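Timura Robot Lab, Handout 5: The Cup That Went In Crooked
Oct 16, 2023

Okay, so some of you asked me after the last class why I keep harping on the release check when all we're doing is stacking plastic cups in a simulator. Fair question! I'd like to spend this handout on one fault, because it ate two of my evenings and I think you'll run into it in your own project before long.

Quick reminder of the setup. One arm, one parallel gripper, two cups. The program is called Nava and it has a very short job: go to the yellow-green cup, close on the rim, lift, carry it over the pink cup, lower, open, back off. I wrote it in March, it worked well enough for the demo, and I got lazy about it after that. (You will too. Put a note in your calendar to reread your old code.)

The fault showed up when I ran a batch of 80 trials overnight. Most of them finished with no complaint. In 7 of them the log said "stack complete" and the final state had the yellow-green cup lying on the table. So the program was reporting success on a job it had failed, and that bothers me a lot more than the dropped cup does. If a robot drops something and tells you, fine, you go pick it up. If it drops something and tells you everything went great, the next step in the line goes ahead with a cup that isn't there.

Keep the grasp in mind as you read on. Nava takes the cup by its rim, with one finger pad on either side of the wall, and a tapered cup held that way can tip. The tilt is small, and the program has no idea it's there. It only knows where the gripper is.

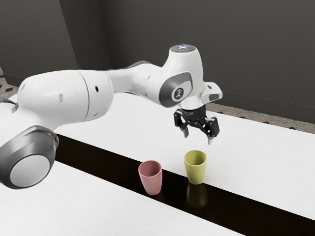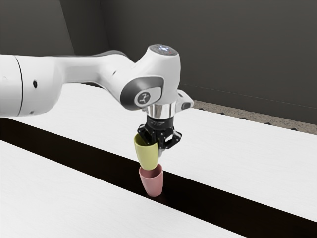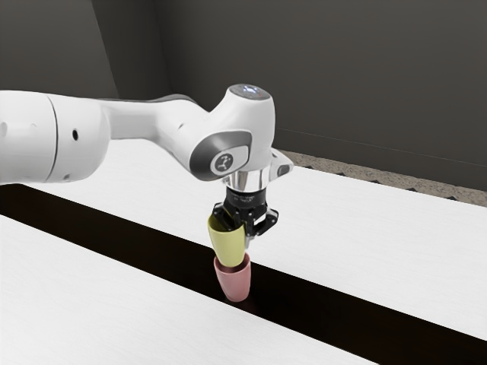
Now, what does Nava do with a tilted cup? It lowers to a fixed height and opens. The height was one number that I measured with a perfectly upright cup, and I never touched it again. With a tilted cup the low point of the base isn't under the gripper anymore, it's off to one side. Sometimes it still finds the opening, and when the fingers let go the cup drops the last little bit and settles. Sometimes the base catches on the rim of the lower cup, the arm keeps pushing down because it hasn't reached its number, and then the fingers open on a cup that's balanced on an edge. You can guess the rest.

My first fix was a bad one and I want to be upfront about it. I slowed the descent way down. The failures got rarer in the next batch, I was thrilled, I went to bed. All I'd done was make the bump gentler! The release still happened at a height, with no check on whether the cup was in.

The second try went better. Three changes, and I'd like to see all of them in your version:

First, Nava now reads the cup's tilt after the lift. If it's over 5 degrees, the arm sets the cup back down and grasps again. It gets two tries and then it stops and says so.

Second, the descent ends on contact. We watch the force at the wrist, and if it climbs before the cup is as deep as it should be, the arm goes back up. Do not let it push through. In the simulator a shove costs you nothing, but on the real arm upstairs you could crack a cup, bend a finger, or have something shoot off sideways toward whoever is standing there. Safety glasses are required up there for everybody, watchers included.

Third, and this is the one I care about most, "stack complete" is only written after the arm has backed off and the checker (we're using Saver, same as in Handout 2) has looked at where both cups are. The old code wrote that line right after the open command. It was basically the robot saying "I sent the message, so it must be true."

People always want to know if the simulator was just wrong about friction. Maybe a little. I changed the friction setting on the cups and the number of drops moved, so it does matter. But the false "complete" came out every time a cup fell, with every setting I tried, and no amount of friction tuning will repair a log line in the wrong place. So when you write up a fault, please keep these apart: what went wrong physically, and what the program believed about it. I'd like a separate paragraph for each.

For next time, pull the Benby folder and run the old version of Nava until you get a drop of your own. Save the log and the force trace. Mark the moment on the trace where you think the base touched the rim, then the moment the fingers opened, and write down what the program thought was going on between those two marks. One page is plenty, and a hand-drawn plot is fine with me.

If your run never drops a cup, change the starting position of the yellow-green one a bit and try again. Bring the trace even if it looks boring, we'll need some good runs to compare against.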